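Notebook, Zallumska bench, March

14:20. Picking up from Nuria's notes on the chore list. Question for this quarter is unchanged: which household jobs can go to a machine without a person standing by. Total demonstrations on file is 1,226, of which 152 are thin plastic. Too few, in my view.

Rigid items on a bare tabletop are the easy end. Wood grain has not bothered the Phelan policy since we widened the training set. Pad height above the surface still matters more than anything in the software — a few millimeters high and it closes on air.

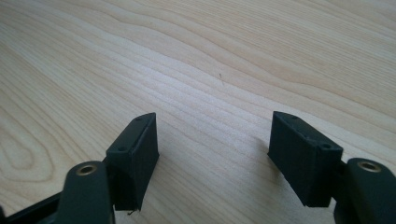

Jitendra wants pad height logged at the start of every run. Agreed. He also wants a softer pad face; I would hold off until we have a baseline on the present ones.

Bags are the hard end. A film bag has no fixed shape, the highlights move with every fold, and the depth estimate follows the highlights. Phelan picked a usable grasp point in 2 of 11 attempts last month. A person does it without looking.
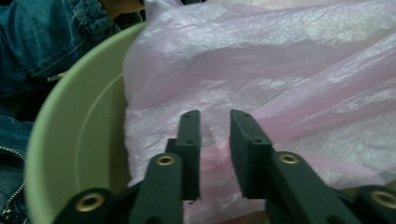
Gripper open at pink bag, green bowl to the left. Pads not in contact.

Clutter next to the bag is a separate problem. Vivek's segmentation merges cloth and film where they meet. Renu to relabel those edges.

My answer for now: sorting rigid items, yes, with supervision. Bags, no.

To do: recheck pad screws, ask Pushpa for the Stornutach force logs.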